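A place for everything: an afternoon of sorting with Erzsébet Juhász

Erzsébet Juhász had the kettle on before I had my coat off, and by the time the tea was poured she had already told me what was wrong with my handbag. She was quite right, too. She has spent 17 years helping people put their homes in order, first as a favour to a neighbour in Siltstead and later under the name Nonetti, and she has never lost her appetite for other people's clutter.

"I love a muddle," she told me, cheerfully. "A muddle is only things that haven't been given an address yet. You come to me with your cups and your pots and your little tubs with lids, and I say, right, where do you live, my darling?"

The answer, more often than not, is a plastic bin. She is devoted to them, and she likes them in colours you could pick out from across the room with your glasses off.
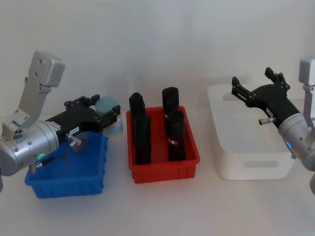 Three bins in a row on the white table, with the blue one at the left.

I asked why she begins with an empty table and not with the cupboard itself, which is where I would have started (and where, I confess, I have started many times and given up just as often). She put her cup down to answer.

"Because the cupboard is where you lose heart! You open the door, you see the dark at the back, and off you go for a biscuit. On a table you can see what you have. I like a pale one if I can get it, with a plain wall behind. Then your eye has nowhere else to go."

Her first paying customer, Dae-han Nam, had 34 jars of the same sort and was still buying more. She laughs about it now, and I gather so does he. They spent a whole morning at his kitchen table, and at the end of it he rang his sister and offered her half.

"The bins came later," she said. "With Dae-han I used baking trays, and they were hopeless – everything slid about. Tall things want sides around them. You stand a tall thing on a tray and you walk to the pantry holding your breath."
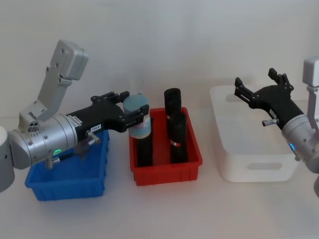

A cylinder with a blue-grey top and a black lower part, held upright at the red bin.

She is very particular about standing things up. Anything round, she says, should be on its feet, and anything with a lid should have the lid where you can get at it. Her friend Woo-jin Ki, who keeps the books for Nonetti and has been known to carry a box or two, thinks she takes it too far. They once disagreed over a shelf of canisters for most of a train journey, and she told me the whole of it, station by station, with great enjoyment.

I wondered whether there was a trick to deciding what goes where. Does she sort by size, or by use, or by whatever looks nice?

"By the hand," she said at once. "What does your hand reach for together? If it's tea and sugar, then tea and sugar are neighbours, and I don't care if one tin is fat and the other one is thin."
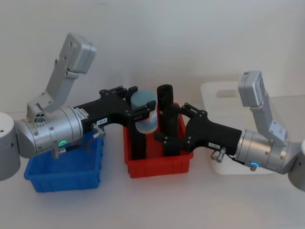
She doesn't hold with rushing, either. People want to tip the lot in and be done by lunch, she says, and then they wonder why they are rummaging again in January. Her way is to take one thing at a time, look at it properly, and put it down on purpose. It sounds terribly slow when she describes it, but I watched her go through my handbag by this method and she was finished before my tea had cooled.

"You pick it up once," she said. "If you pick it up and put it back where it was, you've done the work and got nothing for it. My grandmother would have said that was like washing a plate and putting it back in the sink."

And what about the things that won't go anywhere, the odd ones that don't have a neighbour?

"Oh, those get a bin to themselves, for a little while. A see-through one is good, or nearly see-through, so you aren't tempted to forget about them. Chak-lun, a lovely man, had a bin like that in his hall for a year. Every so often he'd find a home for something in it. I told him that was fine. It's a waiting room, you see, and people do have to wait sometimes."

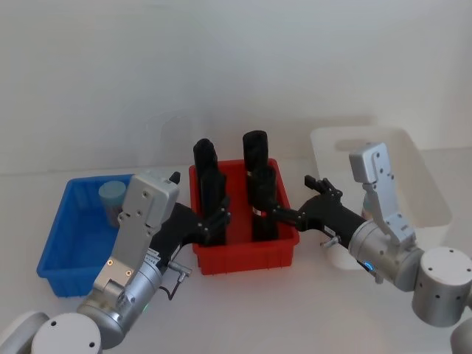
I asked if she ever tires of it, and she looked at me as though I had asked whether she tired of toast. There is a waiting list at Nonetti now, and she would like to take on a second pair of hands before the winter. In the meantime she is writing down her methods in a fat notebook that has reached page 119, with a chapter on spice drawers that she says is giving her no end of trouble.

Before I left she pressed a spare bin on me – a red one, as it happens – and made me promise to start with the drawer by the cooker. I haven't done it yet, but the bin is on my table, and I have put my keys in it.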